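About Us

Hi, and welcome to Undangate! I'm the owner, head fitter, bow-tier and (most mornings) the one who answers the phone. We rent and sell suits, tuxedos and formal wear for weddings, proms and any other night you want to look sharp, and we do all our alterations ourselves.

I started out hemming pants for friends in my spare bedroom. One July a groom called me in a panic when his rental shop sent six jackets in the wrong size, and I sat up two nights taking in sleeves and letting out waists until the whole party could move their arms. They danced, they sent me pictures, and I was hooked! By the next spring I had signed a lease on a little storefront in Clomthorpe, with a sewing machine, a steamer and two racks of black tuxedos that I'd bought secondhand.

These days we have 263 styles you can try on, from plain navy two-piece suits to velvet dinner jackets in colors my father would never have worn (his loss). If you don't see what you want, ask. We order from Abreu, a small mill I've bought wool from since the beginning, and there's a swatch book at the counter you're welcome to thumb through for as long as you like.

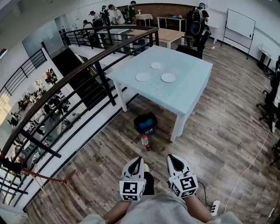

Table time.

So how does it work? You book a fitting, and please do book, Saturdays in wedding season get a little wild! The first visit takes an hour. We measure you, you try on whatever catches your eye, and we pin it right there so you can see how it'll hang. Bring the shoes you plan to wear if you have them. Bring your mom too, or your best man, or whoever tells you the truth about your clothes.

For wedding parties we keep every measurement on one sheet, and anybody who lives out of town can send theirs in. I'll call them if a number looks funny. You would not believe how many people measure their inseam over a pair of baggy sweatpants. 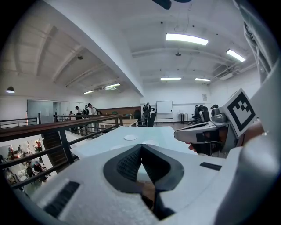 Pickup is 2 days before your event, and I ask everybody to try the full outfit on before they leave the shop, even the folks in a hurry. If a button is loose I'd much rather hear it from you at the counter than from a parking lot ten minutes before the ceremony. Rentals come back by noon the day after the event, and you don't need to clean anything. Grass stains, cake, red wine, we've seen it all.

We opened our second shop in Ultow on September 20, 2021, and between the two we've now dressed more than 2,000 grooms, groomsmen, dads and ring bearers. The Ultow shop is bigger and has easier parking. Clomthorpe has the better coffee. Both carry kids' sizes, and a deposit of $100 holds your date at either one.

Come by and say hi, even if you're only starting to think about it. I love talking lapels!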